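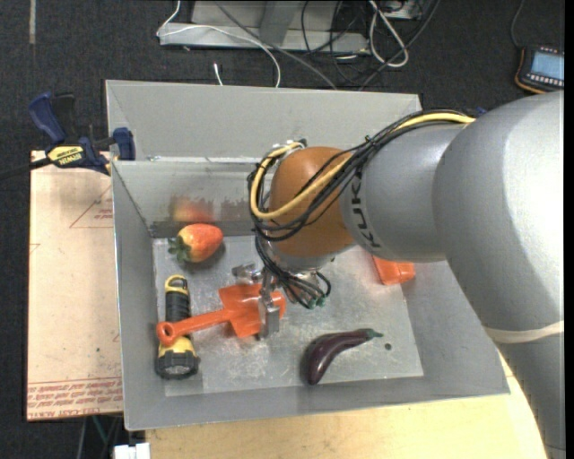 玩具与小件用品分拣整理员招聘启事

Skulard旧物流转仓库现招聘分拣整理员若干名，工作地点在Metthorpe路17号一层。岗位分全职和短期两种，短期岗位做到明年4月底，期满后双方愿意的可以转为全职。

一、工作内容

仓库每天接收各家庭、幼儿园和门店送来的闲置小件物品，种类很杂，常见的有沙滩玩具（塑料铲子、小桶、模具）、手电筒、仿真水果和蔬菜、文具、厨房小工具、绘本等。物品到库时大多混装在一起，整理员的工作是把它们分开、检查、清洁、登记，再装箱上架。

具体步骤如下：

1. 领取金属料箱，核对箱号与送货单，把物品取出，平铺在台面上。
2. 按大类分开。玩具归玩具，照明和电器归电器，仿真食品单独放一类。拿不准的放进待定筐，由当班组长处理，不要自己猜。
3. 检查外观。塑料件看有没有裂口和毛边，铲子一类的长柄玩具要轻轻弯一下手柄，手柄根部发白的退出。手电筒打开电池仓，取出旧电池，看触点有没有锈迹，再用仓库的测试电池试亮。挂绳老化的剪掉，在登记表上注明。
4. 清洁。硬塑料用温水加中性清洁剂擦洗，晾干后再装袋。带电池仓的物品只用拧干的布擦，不能浸水。仿真水果表面如果有涂层，不用酒精。
5. 登记。在Brido登记系统里录入类别、颜色、状况等级和箱号。状况分甲、乙、丙三级，丙级不上架，进拆解区。
6. 装箱。重的放下面，轻的放上面，同一箱不混放电器和玩具。装完贴标签，标签贴在短边一侧，字朝外。
7. 料箱清空后擦干净内壁和箱底，归还箱架。

每个全职班次的基本任务量为200件，新人第一个月不考核件数，只看分类和登记是否准确。

二、岗位要求

年满18周岁，学历不限，有无经验均可。

能看懂中文标签，会用平板电脑录入文字。打字慢没有关系，系统里多数项目是点选的。

能久站，能搬动中等重量的箱子。仓库有推车和升降台，不要求徒手搬重物。

辨色正常。颜色是登记的必填项，橙色和红色、深灰和黑色经常需要区分，面试时会做一个简单的辨色测试。

做事仔细，东西用完放回原处。有过仓储、超市理货、幼儿园保育或家政收纳经历的优先考虑。

对乳胶过敏的请在报名时说明，仓库可以提供丁腈手套。

三、工作时间

全职：每周五天，早班8:00至16:30，晚班12:30至21:00，中间休息半小时。班次每两周轮换一次，有固定接送孩子需要的可以申请只上早班。

短期：每周至少三个半天，具体哪几天与组长商定，定下后尽量不改。临时有事请提前一天告知。

法定节假日休息。换季时到货量较大，可能安排加班，加班自愿，按规定计酬。

四、待遇

短期岗位每小时30元，按月结算。全职岗位实行月薪制，具体数额面谈时确认，转正后缴纳社会保险。

试用期一个月，试用期工资不打折扣。

每个工作日另有餐补，仓库有微波炉、冰箱和饮水机，可自带饭菜。工作服、围裙、手套和防滑鞋由仓库发放，离职时工作服需交回，鞋不用交。

全职员工乘坐公交或地铁上下班的，交通费凭票据报销，每月上限232元。

五、工作环境

分拣区在一层，有暖气和空调。台面高度可以调节，每个工位配一盏台灯和一个放大镜。清洁区与分拣区隔开，地面常有水，进入时须换防滑鞋。待拆解的电器和旧电池存放在独立的柜子里，由专人管理，整理员只负责投入，不要自行取出。

仓库内禁止吸烟。手机可以带入，工作时间请调成静音。

六、报名方式

请准备以下材料：
身份证复印件一份；
简单的个人情况说明，手写或打印均可，写明做过什么工作、能上哪些时段；
应聘短期岗位的在校学生另附学生证复印件。

材料可以当面交到Metthorpe路17号一层前台，也可以邮寄，信封上注明“分拣岗位”。寄出的材料不退还，请不要寄原件。

报名截止日期为3/11/25，以收到材料为准。

收到材料后五个工作日内电话通知面试，未进入面试的也会短信告知。面试时间不到一小时，先谈话，再到工位上试做一箱：给一只装有混合小件的料箱，请应聘者分类、检查并填写一张纸质登记表。试做不计时，可以随时提问。请穿方便活动的衣服，不要佩戴长项链和手链。

七、常见情况说明

夫妻或朋友一起报名的，可以在材料里注明希望同班，仓库尽量安排，但不保证。

以前在MacLeish分仓做过的，免试用期，请在说明里写上离开的年月。

整理过程中发现的现金、证件、首饰等，一律交组长登记，由仓库联系送货方。分拣出的物品，员工不能自行带走；需要购买的，可在上架后按标价购买。

本次招聘不收取任何报名费、培训费和押金。

Skulard旧物流转仓库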